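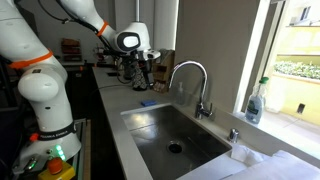
Why does the arm stop dead partway through a replay when the same motion runs fine in the planner?
Nine times out of ten the trajectory that reaches the controller isn't the one you looked at in the planner. Something between the two has retimed it, dropped points from it or handed it over late, and the controller sees a jump it won't follow.

Ticket 761
Component: Grustix trajectory bridge
Opened: 16/06/2020
Status: closed, with one follow-up still open (see bottom)

What I saw

I'm running the Franka arm at the kitchen counter, doing the reach over the sink and back. Planning goes through Kosetti, execution goes through our Grustix bridge, and the logging is Zallex. Up to last week's update everything was happy. Now the arm starts the motion, gets through the first stretch nicely, and then quits with a reflex error about a joint velocity discontinuity. I clear the error, send it again, and it quits again in very nearly the same spot. Not exactly the same spot, which drove me nuts for a whole afternoon.

In simulation it's perfect, every single time. Of course it is.

Things I tried first (skip this if you're in a hurry)

Turned the speed scaling down to 70 percent. The error moved later in the motion but still showed up. I took that as a sign that I was close to a limit, and I went off checking limits for way too long. The limits in the config were fine. I even diffed them against the old branch and there wasn't a character of difference.

Swapped the planner. Same path shape more or less, same error.

Checked the payload settings, thinking the gripper mass had been reset in the update (it has happened before, see the old ticket from September). It hadn't. Mass and center of mass both matched what we'd measured.

Rebooted everything. I know. But I'd have been asked.

Ran the communication test with the arm parked. That came back clean, so I crossed the network off the list. Keep that in mind, I had to un-cross it later on.

Getting somewhere

What finally helped was recording both ends. I turned on Zallex at the planner output and again right at the controller input, ran the motion once, and laid the two position traces over each other. At normal zoom they looked identical. Zoomed in on joint 4, though, there was a tiny flat step at the controller input that wasn't there on the planner side. Same position sent twice in a row, then a catch-up. On a plot it's nothing. To a controller working out velocity from one sample to the next, it's the arm stopping and then taking off again, and it's quite right to refuse.

So where does a repeated point come from? I found 3 of them in one run, all at the places where the bridge switches from one chunk of trajectory to the next. The bridge doesn't send the whole trajectory at once, it cuts it up, and the update changed how the cuts are made. Old code: last point of one chunk is left out of the next. New code: last point of one chunk is also the first point of the next. Somebody (okay, me, I checked the commit) had figured that overlapping chunks would be safer.

That explained the step but not why the failure wandered around. With a fixed bug you'd expect a fixed spot! Here's where the network comes back in. The chunk size isn't constant. The bridge picks it from the measured round trip time, so if the machine is a bit busy the chunks come out longer and the seams land somewhere else. With Zallex writing to the same disk, the machine was a bit busy all the time. A seam that falls where the arm is moving slowly gets through without a peep. A seam that falls in the fast part of the swing trips the reflex. Which also explains the speed scaling thing, at last: slower motion, smaller jump, fewer seams that matter.

The fix

In the chunker, drop the first point of every chunk except the very first one. One line, plus the comment I should have written the last time around.

Then I added a check before sending. It walks the full stitched trajectory, computes velocity between neighbors, and refuses to send if any joint jumps by more than the configured acceleration allows over one cycle. It prints the joint, the sample index and which chunk it came from. I'd much rather read that in a terminal than get it from the arm.

Sample of what it prints now if you feed it the old chunks:

seam check: joint 4, sample repeated at chunk boundary
seam check: trajectory rejected, nothing sent

Retest

Ran the reach over the sink at full speed scaling, with logging on and with logging off, and then with a large copy job going in the background to make the machine miserable. No reflex errors in any of them. The overlaid traces match at every seam I looked at, and this time I looked at all of them.

If you hit this yourself

Pull the current Grustix branch and rebuild. If you're on the Pappas setup you also have to delete the cached trajectories, because they were saved after chunking and still have the doubled points baked in. The new check will reject them, so you won't hurt anything, but you'll get a wall of messages and think the fix didn't take.

If you can't update yet, set the chunk size by hand to something longer than your motion. Then there's only one chunk and no seams. Stopping mid-motion through the bridge gets sluggish that way — the software stop waits for the chunk to finish — so have your hand on the real button and keep it there.

Still open

The round trip measurement shouldn't be reading the disk load as network delay. It's harmless now, but it's wrong, and it makes runs hard to compare. I've split it off as its own item and left the traces attached there. If anyone has a log from a machine with Zallex on a separate disk, please add it, I'd love to see whether the chunk sizes settle down.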